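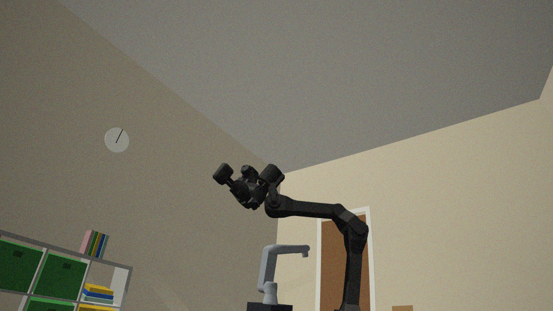 How to paint a ceiling without the lap marks
Posted 2020-12-03 by Lahcen Ashour
Filed under: Walls & Ceilings

Quick one today, been asked this a lot. Ceilings look easy. Then the light comes in sideways and you see every stripe.

What you need
Flat ceiling paint. Flat, please, no sheen.
Roller frame, 9 inch, plus an extension pole
Roller cover, 1/2 inch nap for smooth, 3/4 for anything bumpy
2 1/2 inch angled brush
Drop cloths, tape, a bright work light
Stain blocking primer if you have any yellow spots

Before you open the can
Move what you can out. What you can't goes in the middle under plastic. Power off at the breaker, then drop the light fixture covers. Dust the ceiling with a dry microfiber mop - cobwebs roll up into little grey worms and you will be picking them out of wet paint.

Fill cracks, let dry, sand with 120. Spot prime the patches or they'll flash through. Water stains: fix the leak first, then the primer, then paint. Regular paint won't hold a stain back. I tried it in June, came right through in 2 days.

If your house is old and you have a popcorn ceiling, get it tested for asbestos before you scrape or sand. Don't skip this.

How much paint
Length times width, that's it. My upstairs rooms plus the hall came to 572 square feet. Check the coverage on your can and buy enough for two coats. If you end up with more than one can, mix them all together in a big bucket so the color doesnt shift halfway across.

Cutting in
Brush a 3 inch band around the edge. Only do one side of the room at a time. If you cut in the whole room first, the band dries and you get a picture frame look. Feather the inside edge of the band, no thick ridge.

Rolling
1. Dampen the cover, spin it out, load it well. Not dripping.
2. Start in the corner by the window.
3. Work in strips maybe 4 feet wide, across the short side of the room.
4. Overlap each strip while the last one is still wet. Wet edge, wet edge, wet edge.
5. Light finishing passes, all the same direction.
6. Do not stop for lunch. Do not go back over paint thats getting tacky.

Heat off or low while you roll, fans off too. Dry air is what kills your wet edge.

Second coat
Wait what the can says, mine was 2 hours, I gave it overnight. Roll the second coat the other way, at right angles to the first. Set the work light low to the side and look for misses as you go.

Still got stripes?
Let it dry fully first. Lots of them fade. If not, sand the ridge lightly, wipe, and do one more full coat wall to wall. Touch ups on a ceiling always show.

Tape comes off while the paint is a bit soft, pull slow, 45 degrees.

Next post: crown molding, and which caulk to get.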